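上班第三周，我学会了捏杯子

先说清楚，我原来的工作是排班。在 Hiltley 的客服与调度部干了好几年，每天的内容是把一群人的休假愿望塞进一张表里，再听他们说我塞错了。去年冬天排班系统换成了自动的，名字叫 Sovach，界面很漂亮，从来不回嘴。它上线那天，主管 Charito Cabanatuan 请大家吃蛋糕，我切蛋糕的时候还挺高兴，吃到一半才想起来，它排的是我的班。

公司没有裁我。公司的说法是“转岗”，邮件里还用了“旅程”这个词。于是一月份，我的旅程从三楼窗边的工位，走到了自己家的餐桌旁边：新岗位叫“操作示范员”，可以在家上班，发一对夹爪，握在手里，代替手指去拿东西。我拿，它记，记下来的东西送去教机器怎么拿。

培训是线上的，讲课的是 Necati Kurtuluş，声音像高铁报站。他讲了一个上午，核心内容大概是：慢一点，别甩，掉了就捡起来接着来。他还说，不要把家里收拾得太干净，机器以后要去的地方也不会干净。我妈要是听到这句话，二十多年的家教就白费了。不过我得承认，这是我入职以来执行得最彻底的一条规定。

任务单每天早上八点推送，写得像菜谱。“抓取杯体下部，抬起，放下，松开。换一个方向。再来。”一张单子要做400次。我原本以为400次捏杯子会让人发疯，做完第一张才发现，先发疯的是手腕，脑子反而很清闲，清闲到我把当年排错的班全回忆了一遍，顺便在心里跟其中几位同事道了歉。

夹爪只有两根指头。这件事听起来没什么，真用起来才知道人平时有多依赖剩下那三根。拿杯子，大拇指和食指之外，中指托着，无名指跟着，小指负责翘起来显得有教养。换成两根指头，杯子就成了一个有主见的东西，你夹高了它往后仰，夹偏了它原地转半圈，拿杯口对着你，像在打哈欠。我现在都夹底下，稳当一些。

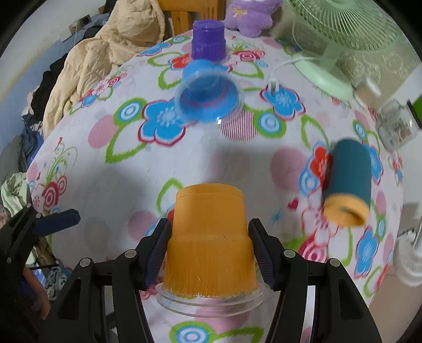

橙色杯子，夹在底部。桌布是我挑的，花多，热闹。

杯子都是塑料的，这一点我很满意。Aslı Oral 跟我同一批转岗，她原来管发票录入，录入也被 Sovach 的某个表亲接走了。她的任务单是叠衣服，两根指头叠衬衫，第一天她给我发语音，前面全是叹气，最后说：“我叠得还不如我儿子。”她儿子四岁。到了第二周，她已经能把一件衬衫叠得像那么回事了，又开始担心自己叠得太好，机器学得太快。我说你放心，咱们离“太好”还有一段路。

这种担心我们群里每隔几天就轮到一个人。群是 Sinan Kurtuluş 建的（跟讲课那位同姓，他说不是亲戚，说得太快了，大家都不信）。Sinan 以前在仓库盘货，看问题比较实际。他说以前在仓库，机器来了，他站在旁边看；现在机器还没来，他先替它干一遍，至少这回有人发工资。也有人算过，做满1,000小时以后公司会不会就不需要我们了。问到 Charito 那里，她的回答是“目前没有这方面的计划”。我当年给同事驳回春节调休的时候，用的也是这个句式，所以很明白它有多少水分。

说点好的。我不用通勤了，每天省下来的时间大部分用来睡觉。没有人再为了中班晚班给我打电话。以前我管的是人，人会哭，会吵架，会在凌晨发来一大段话讲他跟女朋友的事，最后一句才是想换班。杯子不会。杯子最多滚到一边去。

不好的也有。在办公室的时候，我知道自己哪天干得好：没人来投诉，就是好。现在的反馈是一个网页，每段记录后面标“合格”或者“不合格”，没有第三种，也没有理由。有一天我连着三十段不合格，发邮件去问，隔天收到回信，说是“动作不自然”。我对着这四个字坐了很久。我活了这么些年，拿杯子的动作头一回被人评价，评价结果是不自然。从那以后我每次喝水都有点紧张。

后来是 Tegan Tapsell 给我解的围。她在 Vustavik 那边做审核，每天看的就是我们这些人的手。她偷偷告诉我，新人最常见的毛病是一本正经，先对准，再深呼吸，然后像拆炸弹一样下手。她让我一边听广播一边做。我试了，听的是一档讲离婚官司的节目，当天的记录几乎全过了。由此可见，将来那台机器拿杯子的时候，动作里会带着一点财产分割的气息。

我问过 Tegan 她怕不怕。她说审核那边已经在试一个叫 Karpenko 的东西，先由它筛一遍，她再看剩下的。剩下的越来越少。她讲这个的时候口气很平，跟我当年看 Sovach 排出第一张班表时差不多，那张表比我排的好，我挑了半天，只挑出来一个人名打错了。

写到这里手腕又酸了。明天的任务单刚推过来，我扫了一眼：杯子叠放，2个一组，先大后小。群里 Aslı 发了一张表情，她明天叠毛巾。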